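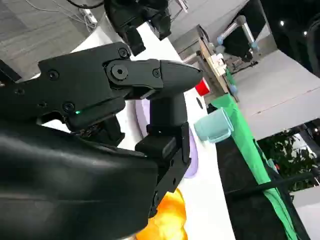 When should the table be laid for a bread course? Lay it before the bread leaves the kitchen, with every side plate in place and the cups set last.

Unit 3 – Bread service and side plates
Clerndale course handout, July 2023
Prepared by Kayode Okeke

3.1 Order of laying

Start with the side plate. It goes to the left of the main setting, a thumb's width in from the table edge. On a curved table, line the plate up with the nearest point of the edge and ignore the far side. Cups go to the right, handles (if any) at four o'clock. Keep cloths off the plates until the guest is seated.

Coloured tableware is acceptable in this unit. Marks are given for position and spacing – colour matching is covered in Unit 5.

3.2 Choosing and handling rolls
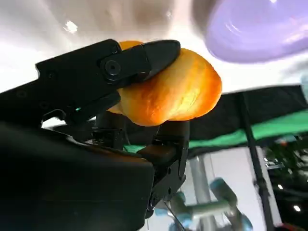 Rolls for table service are graded on shape, crust and soundness. Shape comes first: an oval roll should sit flat on its base without rocking. Crust colour is judged next, on the top and then the sides. A glossy crust running from deep orange at the edges to pale yellow, as on the roll held up here, is recorded as "golden, uneven". Fine creases in the surface are noted but lose no marks. A split that exposes the crumb is a reject.

Hold a roll by the top and the underside. Squeezing the ends flattens them, and the damage shows once the roll is on the plate. Students using the Delorme grading sheet should fill in the crust column before handling the roll a second time.

3.3 Practical task

Lay 17 covers with side plate, cup and cloth. Grade one roll per cover and plate it. Hand the sheet in at the end of the session; late sheets are marked out of half.

Reading: Nakberg service manual, chapter 3.

We use cookies to remember your settings. Accept / Manage preferences

Related items
Unit 2 – Folding and storing table cloths
Unit 4 – Butter, spreads and small dishes
Unit 5 – Colour in table settings
Leclerc notes on crust and glaze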